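Why Is Some Metal Full of Diamonds?

Have you ever poked your fingertip through the holes in a metal shelf, a park bench or a trash can outside a store? Lots of those holes are shaped like diamonds, all lined up in rows like the scales on a fish. It looks as if somebody sat there with a very tiny saw and cut out every single one. Nope! The way those holes get made is much faster and a lot more surprising, and you can try it yourself with a sheet of paper.

First, meet the metal

The stuff is called expanded metal. Expanded means "made bigger," and that is exactly what happens to it. It starts as a plain flat sheet of steel with no holes at all. A big machine cuts short slits in the sheet, row after row. The slits in each row don't line up with the slits in the row before. They're shifted over, the way bricks are in a wall. As the sheet gets cut, it also gets pulled. Every slit opens up like a little mouth, and there's your diamond!

The really clever bit is that no metal gets punched out and dropped on the floor. If you make round holes in a sheet with a punch, you end up with a pile of round scraps (think of the paper dots inside a hole punch). With expanded metal there are no dots. The sheet just stretches out, so a small piece of steel can turn into a much larger piece of mesh.

In the town of Zamavstead there is a workshop called Trurna that makes mesh for shelves and fences. One of their sheets goes in 596 millimeters long and comes out 1000 millimeters long. That's a whole meter! And it weighs the same at both ends of the machine, because all the steel is still there.

So why put it on a shelf?

Think about what a shelf has to do. It has to be strong, and it's nice if you can lift it without calling for help. Mesh is good at both. The thin strands of steel join up at every corner of every diamond, so when something pushes on one strand, its neighbors share the push.

Air and light can get through too. If you keep a plant on a mesh shelf, some light slips down to the plant underneath. Spill a little water and it drips right through (so put a tray under it, or your socks will find out).

Mesh does have one problem. It's bendy around its edges, and the cut ends can be scratchy. That's why shelf makers put a frame around it, made of thick rods or posts. The frame keeps the mesh stretched flat and covers up the pointy bits. Next time you meet a mesh shelf, look for the thick parts around the outside. They're doing a big job.

Wood and metal make a good team

Now here's a puzzle. Mesh is full of holes, so what happens if you set down a pencil, or a marble, or a skinny little packet of seeds? Things tip over, poke through or roll away. One easy fix is to lay a flat wooden board on the shelf. The metal does the holding and the wood gives you a smooth top.

Pine is a popular wood for this. It's pale, it's light to carry, and it has grain you can see from across the room. Grain is the pattern of darker lines in the wood. Those lines come from the way the tree grew: each year it added a new ring, with a pale part from spring and a darker part from later in the summer. Slice the trunk the long way and the rings show up as stripes. If they wiggle, even better! A wavy stripe can show where the tree bent or grew around a knot, or just the angle the saw went through.
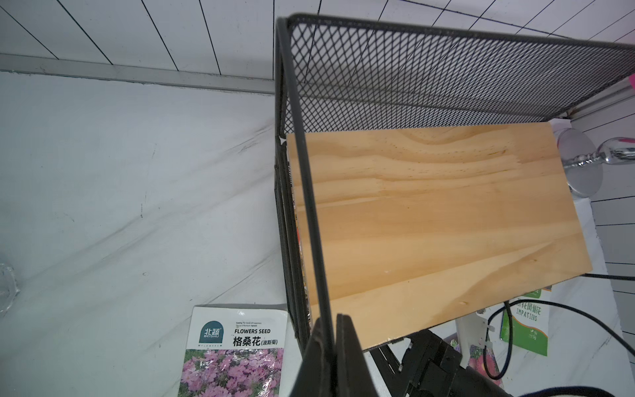 Try it: stretch a sheet of paper

The science club at Murín School does this one every October, and it never gets old. You need a sheet of paper, a ruler, a pencil and scissors with round tips.

1. Fold the paper in half the long way.
2. Draw 12 lines across it, evenly spaced. Start the first line at the fold and stop it before you reach the open edge. Start the second at the open edge and stop before the fold. Keep swapping.
3. Cut along the lines. Go slowly near the ends. If you cut all the way across, grab a new sheet and start over.
4. Unfold the paper carefully, hold the two short ends and pull very gently.

Look at that! Your paper grew, and it's full of openings. Measure it before and after and write both numbers down. Then make another one with only 4 lines and see which stretches farther.

Words to know

Expanded metal: a metal sheet that has been slit and stretched into mesh.
Mesh: a material with lots of open spaces in it.
Strand: one of the thin strips between the holes.
Grain: the lines and pattern you see in wood.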